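Husico Opens Its Doors for a Summer of Quiet Listening at Mikuš Hall

May 31, 2018

Anyone who has ever sat in a garden at dusk and wished the evening would go on a little longer will, we hope, find something to love in Meseo, the new season of slow music and spoken word that Husico is bringing to Mikuš Hall throughout June.

Meseo grew out of a run of winter evenings at which local musicians played very long, very gentle pieces to whoever cared to come in from the cold. People brought cushions, and knitting, and once a sleeping baby who stayed for the whole of a cello piece, and by the time spring came round it seemed a great shame to stop. So the evenings have been given a name, a proper home and a programme of 13 concerts, with readings, late suppers and a Sunday afternoon for families.

The season opens with Kununik, a new work for voices, harmonium and hand bells which lasts 91 minutes and is played without a break. Listeners are welcome to come and go as they please during the performance – there will be a side door left on the latch for exactly that – and to lie down if the mood takes them.

Craig Dalgleish, artistic director of Husico, said:

"I've spent most of my working life asking audiences to sit up straight and hush, and I can't tell you what a pleasure it is to ask them to do neither. Kununik is a piece that likes company. It doesn't mind if you cough, or if you need to pop out and ring your sister. We've had such kindness from our neighbours while getting the hall ready, and I do hope they'll all come along and hear what the hammering was for."

The building itself has had a good deal of love this spring. The old stage has been lowered, the windows open again for the first time in years, and the tall heaters that used to rattle through every quiet passage have gone to a better place. Two rows of fixed seats have been kept at the back for anyone who prefers a chair with arms, and the rest of the floor will be laid with rugs and low benches.

Readers who follow Husico through its printed programme will find that it has grown as well. The new edition runs to 3000 copies and can be picked up free from the hall, the library and most of the cafés along the high street. It carries notes on every concert, the words to the evening songs and a few recipes from the supper kitchen, including the much requested barley soup.

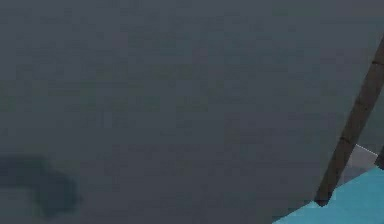
Tickets and Visiting

Tickets for single concerts are on sale now from the hall's box office, with a season pass for those who would like to come to everything. Under-16s go free to all daytime events. Doors open an hour before each concert and supper is served afterwards in the side room, where the musicians generally join in once they have packed up.

Mikuš Hall has level access from the car park, and large-print programmes are kept at the front desk. Please feel free to bring your own cushion.

Press places are available for the opening night. To reserve one, or to arrange a conversation with Craig Dalgleish, please leave a message for the press desk at the box office.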